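Sprung floors, subfloors and the heel problem: a floor technician on building for dance

Dec 23, 2024

The technical lead at Wornus has been laying and repairing dance floors for most of her working life. The firm builds sprung floors for studios, school halls and the occasional theatre, and does the repair work that other installers would prefer not to quote on. She agreed to talk on the condition that the conversation stay on floors and leave her name out of it. We spoke at the Wornus workshop, between a stack of battens and a test panel that people kept walking across.

The first question was what separates a dance floor from any other timber floor.

"Energy," she said. "A residential floor is designed so you don't notice it move. A dance floor has to move, and it has to move by an amount that suits the work being done on it. If it moves too little, the dancer's ankles and shins take the load. If it moves too much, the dancer can't push off it, and the calves get tired because they're working against something soft."

Three properties matter in her trade: force reduction, vertical deformation and friction. Force reduction is how much of a landing the floor absorbs compared with a rigid slab. Vertical deformation is how far the surface travels under a landing. Friction is a matter for the top surface, and she treats it as a separate job.

"People run them together. A studio owner will ring and say the floor is hard, and when I get there the floor is slippery. The dancers are tensing up because they don't trust it, so every landing feels hard. You could put new foam under the whole room and they would still complain."

The standard Wornus build is a basket weave: two layers of battens laid at right angles, the lower one resting on elastomer pads, with the upper one supported midway between the pads. Two layers of plywood go over that, with the joints staggered, and then the performance surface. She prefers the weave to foam blocks under plywood, though the firm supplies both.

"Foam blocks are fine on a flat slab in a dry building with a ceiling height problem. They go in quickly and they come out quickly. What I don't like is the way they age. The blocks under the middle of the room get ten times the work of the blocks along the wall, and after a while you have two floors. The weave spreads the load sideways into the next batten, so it wears more evenly."

Subfloor preparation takes up more of the job than clients expect. Her crew checks the slab with a straightedge and marks the highs and lows in chalk before any material is brought in. Lows are packed or filled. Highs are ground. A moisture reading is taken in several positions, including beside any exterior door.

"Concrete looks dry long before it is dry. If the slab is still giving off moisture, it goes into the plywood, the plywood swells, and the joints peak. You feel it with your foot first. Tap dancers hear it." 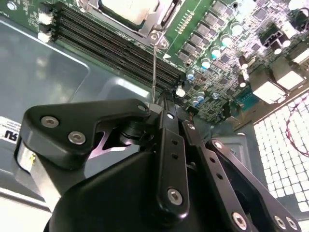 She uses tap to explain most acoustic questions, because tap dancers are the only clients who listen to a floor before they stand on it. The sound depends on the top layer, the air gap beneath it and how tightly the panels are fastened. An overdriven screw pulls the plywood down onto the batten and kills the note at that spot. An underdriven one buzzes.

"You can hear a bad fastener from the other side of the room. We had a floor where one panel sounded like a biscuit tin. It was a single screw that had missed the batten altogether. It was sitting in air, rattling."

Her crew now drives the last turn of every surface screw by hand on tap floors. On other floors they set the clutch on the driver and check a sample by hand. She would not say how much time this adds, only that it is in the quote.

We moved on to mixed-use studios, which make up most of her enquiries. A typical caller has one room and runs ballet, jazz, tap and a ballroom class in it over the same week. Each style wants something different from the surface. Ballet wants grip with a little give, generally from a vinyl marley. Ballroom wants a timber surface with a controlled amount of slip. Tap wants hard timber and will destroy vinyl. Flamenco is harder on a floor than tap, in her view, because the nails in the shoe concentrate the load.

"There is no surface that does all of it well. There are surfaces that do all of it badly enough that everybody complains equally, and some owners are happy with that."

Her usual recommendation is a sprung timber floor finished for ballroom, with a roll-out vinyl for ballet and contemporary, and a separate set of hardwood panels for tap. The vinyl should be rolled onto a tube and never folded. Panels are stored on edge in a rack. She was firm about letting the vinyl relax before it is taped down.

"It comes off the roll with a memory. If you tape it straight away, it will lift in the centre once the room warms up. Lay it out, leave it overnight if you can, then tape it. Loose is better than tight."

For the timber surface, Wornus specifies a water-based satin finish supplied by Samico. She has tried others, including an oil that looked very good and was a failure in use, as it took up dust and went grey where people turned. The satin finish goes on in thin coats with a light abrasion between them. It is left to cure fully before any class is held on it.

"Dry and cured are two different things. You can walk on it in socks the next day. You can't do a heel turn on it. I have seen a finish with a full set of little crescents in it because somebody held a social two nights early."

Heels were the subject she had the most to say about. A narrow heel puts the dancer's weight through a very small area, and a metal tip showing through a worn cap will mark any finish made. Suede-soled shoes cause no damage, but they pick up finish residue and wax, then polish it into the floor, which changes the friction along the line of dance. Street shoes bring in grit, and grit is an abrasive.

"I tell owners to spend money on the doorway. A decent mat outside, a decent mat inside, and a bench where people change their shoes. It costs very little next to a resand."

She advises against heel protectors as a blanket rule. The plastic ones can be slippery on a satin finish, and they come off during quick footwork. Inspecting the heel caps is more useful.

Cleaning came up next. Her instructions to clients fit on a single page. Dust mop before every session. Damp mop weekly with a neutral cleaner, using a microfibre pad wrung out until it barely marks the floor. No steam, no oil soap, no household polish, no talcum powder. On vinyl, use only a cleaner the vinyl maker approves and keep rosin off it.

"Rosin on a marley floor is a misery. It bonds, then it collects dirt, then it looks like a skin disease. Getting it off takes a solvent and a lot of kneeling."

Dance wax on ballroom floors is, in her words, a tolerated nuisance. Some halls sprinkle it before a social because the dancers ask for it. It works for the evening and leaves a residue that has to be stripped. If a hall is using it every week, she would look at the finish, as the floor is probably too grippy to begin with.

Much of her present work is at Drivusura, a former drill hall being fitted out as two studios. The larger room is to have a full basket weave with a timber top. The smaller one has a low beam across it, so it will get a thinner foam-backed system with permanent vinyl. The slab between the two rooms steps down, and the transition has been the hardest part of the drawings.

"You can't have a floating floor meet a fixed threshold with no gap. It has to be able to move. But you can't leave a gap where a child can catch a toe, either. We've gone with a bevelled cover strip, fixed on one side only, and the ramp has to be gentle enough for a wheelchair. It took a few versions."

The expansion gap around the perimeter is hidden under a raised skirting, vented so that air can circulate under the floor. She has been called to several floors where a later contractor sealed that gap with caulking to tidy it up. In each case the timber had nowhere to expand in humid weather, and the centre of the room lifted.

Barres are another frequent source of trouble. They should be fixed to the wall or free-standing, and never bolted through a sprung floor. A bolt through the floor pins it to the slab and creates a dead spot exactly where a class of dancers will be jumping. The same goes for mirrors on fixed stands, and for pianos. An upright piano can stay on a sprung floor if its castors sit on spreader boards. A grand should have its own solid section, framed off from the rest during construction.

Asked how an owner can check an existing floor without instruments, she described the method she uses on a first visit. Walk the room in a grid, in soft shoes, and drop onto the heels at each step. Listen for a change in pitch. Mark any spot that sounds or feels different with painter's tape. Once the whole room has been walked, look at the pattern of tape. A straight line suggests a joint or a batten. A cluster suggests a failed pad or a low spot in the slab. Isolated marks are usually fasteners.

"Then ask the teachers where they don't like to stand. They always know. They've been stepping around it for years."

Resanding is the last resort. A solid timber surface can be sanded several times over its life, but an engineered board with a thin wear layer may only take it once, and some not at all. A screen and recoat, where the top of the finish is abraded and a fresh coat applied, is enough for most studios if it is done before the wear gets through to bare wood. Once the timber is exposed, sweat and mop water get into it and it stains.

She does not recommend doing either during term. The December break is when most of her clients book, and the calendar fills early. The building needs to be heated through the cure, which owners sometimes forget when they turn everything down for the holidays.

"We leave a note on the thermostat," she said. "In large letters."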